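Does a Basket Teach Tidying? A Report on Blocks, Bins and a Claim We Doubted
Kwabena Ackah and Anju Katiyar
Course supervisor: Fiona Halliday
Sep 27, 2021

The question came from a parenting handout that Seema Singhal brought to class in May. It said that small children tidy better when toys go into open natural baskets than when they go into lidded plastic tubs. There was no source given. Three of us in the group had grown up with plastic tubs and put our toys away just fine, so we decided to look at the claim before repeating it.
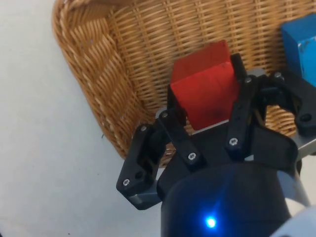 Reading time: 3 min

We used one wicker basket, one lidded tub of a similar size and a set of colored cubes. The basket is the Solla, which the seller describes as a "calm storage solution." We don't know what that means and could not find anyone who did. What we can say is that it has a braided rim and woven walls, and the blocks came out of it easily.

Our families filled in 84 short diary sheets. Each sheet recorded whether the blocks were put away before dinner, who did it, and whether an adult had to ask. We had printed 100, and the missing ones worry us. A family that forgot the sheet may also be a family that forgot the blocks, and we have no way to check.

The first problem is that the basket was new in every home and the tub was not. Children like new things. Sneha Chaudhary pointed this out in our second meeting and we should have changed the plan then, but the baskets had already gone out.
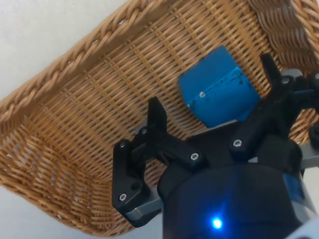

The second problem is wear. Paint rubs off on the weave, and two parents asked whether the strands would scratch the blocks. We had no answer. Our blocks had already been through one class project before we got them, so we can't blame any particular mark on the basket. Anyone repeating this should start with fresh blocks and photograph every side before handing them over.

We also had trouble with the word "tidy." One sheet said "yes, mostly." Another said the blocks were away except the ones being used as a wall. We counted both as yes, which Kwabena still disagrees with.

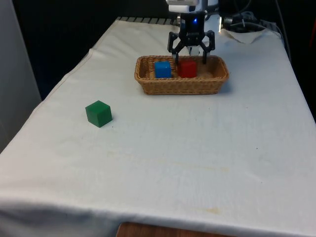 Our scoring rule was too generous, and it helped the basket more than the tub. A lid either closes or it doesn't, but an open basket looks finished long before the job is over. With a red cube and a blue cube in the basket and a green one still out on the white cloth, the basket itself looks perfectly neat – and a tired parent glancing at it could easily write "yes." We suspect this explains a good part of the difference we found.

For the record, the basket sheets did score higher. We would not buy a basket because of it.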